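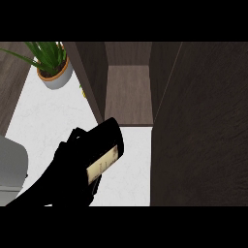 Print | E-mail

Trumero is a browser add-on from Trustex that lists the third-party trackers on each page you open and files deletion requests with the companies behind them. I ran version 2 on a work laptop and a home desktop for most of March.

Setup takes one restart. The add-on asks for an e-mail address and a country, then builds a log. The free tier stores 300 entries; the paid tier stores 1,000. On a news-heavy day the free log filled before noon, and older entries were dropped without a warning.

Blocking is on by default and works per domain. Two shopping sites lost their carts until I allowed the payment host by hand. The allow list does not sync between machines - a known gap, according to the release notes.

Deletion requests go out in batches every 7 days. The status column shows sent, answered or expired. It does not show what the company wrote back, so you still have to read the mail yourself. The Vaher filter list is supported but must be updated manually.

Memory use was higher than with a plain blocker, most noticeably with many tabs open. Export is CSV only.

Worth paying for if you need the request log. For blocking alone, the free tier is enough.

Tested at the Briltthorpe office.

Last updated: April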